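Annatjie Ndlovu bought her house in Matlala in January and had the plumber in before the furniture. The water tasted of metal, she says, and the neighbours had stopped noticing.

"I'd fill a glass at night and leave it," she says. "In the morning I'd pour it on the garden."
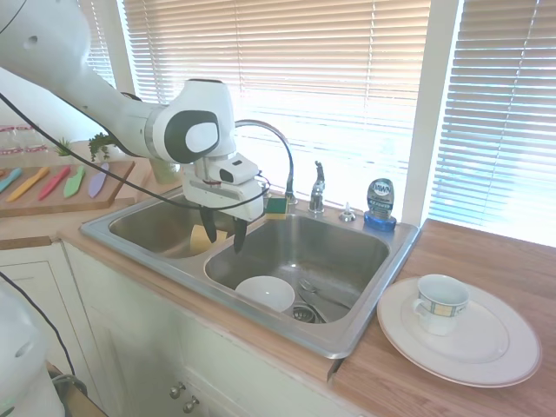 The pipes dated from the first owners. Replacing them took nine days and cost $3,793, more than she had put aside. She paid the last of it off this spring.

Would she do it again? "Yes, but I'd get a second quote – I only rang one bloke." Her advice to buyers is to run every tap at the inspection and taste the cold one. "The agent will look at you funny. Let him."

She's saving for the gutters now.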